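Foro de Automatización Doméstica y Taller
Inicio > Aprendizaje por demostración > Teleoperación

¿Vale la pena grabar demostraciones por control remoto en simulador antes de tocar el brazo real?

Publicado por Daniyal Cheema el 13 de marzo de 2026
Etiquetas: teleoperación, simulación, fregadero, agarre

Llevo unas semanas peleándome con una tarea que sobre el papel es una tontería: sacar cosas de un fregadero y dejarlas en la encimera. El proveedor que nos vende el software, Hulto, insiste en que grabemos 1,000 demostraciones en simulador con su mando y que luego "afinemos" con unas pocas en el brazo de verdad. Yo desconfío. Cada vez que alguien me promete que lo aprendido en una cocina de mentira se traslada a una de verdad, acabo pasando las tardes repitiendo el trabajo a mano.

Mis dudas concretas:

El mando no devuelve fuerza. Cuando guío el brazo real con la mano noto si la pinza roza la pared de la cubeta. Con el mando no noto nada y me entero cuando el objeto ya ha salido disparado.

Nuestro operador tarda mucho más en el simulador que guiando el brazo. ¿Eso mejora o el mando es así?

Y lo que más me preocupa: si el que enseña vacila, ¿el robot aprende a vacilar?

Agradezco respuestas de gente que lo haya hecho, no enlaces a vídeos promocionales. Esos ya los he visto todos.

2 respuestas

Fidel
Miembro desde hace 3 años

Sí, vale la pena, es más barato y no rompes nada. Nosotros usamos el entorno Gumedby y muy bien. Lo de que vacile se arregla con más datos. Graba las 1,000 y ya está.

Comentario de Daniyal Cheema: ¿Muy bien en qué sentido? ¿En el brazo real o dentro del propio simulador?

Comentario de Fidel: En el simulador. El real todavía no lo hemos montado.

Sadia Janjua
Respuesta aceptada

Con todo el respeto a Fidel, "muy bien en el simulador" es lo que dice todo el mundo hasta que conecta el brazo. Yo grabé 800 demostraciones por control remoto para una tarea parecida y tiré bastantes. Te cuento lo que haría ahora, con la advertencia de que mi caso es uno solo y que el fregadero es un sitio ingrato – paredes altas, poco espacio para la muñeca y objetos que se quedan pegados a las esquinas.

Sobre la fuerza: tienes razón y no tiene buen arreglo. Hay mandos que vibran al detectar contacto y a mí me sirvieron de poco. Lo que sí me ayudó fue cambiar de punto de vista. Desde una sola cámara, la pared y el grifo engañan muchísimo con la profundidad, y el operador baja la pinza a ciegas. Graba con dos vistas, y si solo puedes tener una, que enseñe el fondo de la cubeta.

Sobre la lentitud: mejora, pero menos de lo que te dirán. Mi primer operador necesitó 11 sesiones para dejar de pararse encima de cada objeto. Guiando el brazo con la mano lo hacía con soltura desde el primer día. Si el tiempo de esa persona te cuesta dinero, haz la cuenta antes de creerte lo de que simular sale gratis.

Sobre las vacilaciones: sí, se aprenden. El modelo no distingue una pausa útil de una pausa porque al operador se le fue el santo al cielo. Yo recortaba las esperas largas y descartaba entera cualquier toma con más de un intento de agarre. "Más datos" con las mismas pausas te da un robot que se para con mucha convicción.

Dejo dos capturas de mi fregadero simulado. En la primera la pinza tiene cogido un objeto pequeño, rosa y gris, dentro de la cubeta, con un plátano al lado; en la segunda la mano está a la izquierda y sin nada agarrado. Fíjate en el plato de borde rojizo: hay comida encima y la pared o el frente de la cubeta te tapan una parte. Ahí es donde el operador se inventa la distancia.

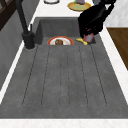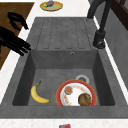
Qué grabaría yo en tu lugar

Empezaría con un lote pequeño en simulador, solo para comprobar que el mando, los ejes y el cierre de la pinza se registran bien. Luego, un lote igual de pequeño guiando el brazo real a mano. Entrena con cada uno por separado y prueba los dos en el brazo. Si el simulado no aporta nada, ya tienes un argumento para Hulto, y si aporta, me alegraré de haberme equivocado.

Anota quién opera en cada toma. En mi equipo, las de Matheson eran rápidas y bruscas y las mías lentas, y al mezclarlas salía un movimiento raro, a tirones, que no era de ninguno de los dos.

Comentario de Daniyal Cheema: Gracias, es lo que sospechaba. Lo de separar por operador no se me había ocurrido. ¿Las pausas las recortabas a mano?

Comentario de Sadia Janjua: Al principio a mano. Después con un umbral de velocidad, pero revísalo, porque también se come la pausa justo antes de cerrar la pinza – y esa la quieres conservar.

Comentario de Daniyal Cheema: Entendido. En abril tenemos el brazo libre, haré los dos lotes y lo cuento en este mismo hilo.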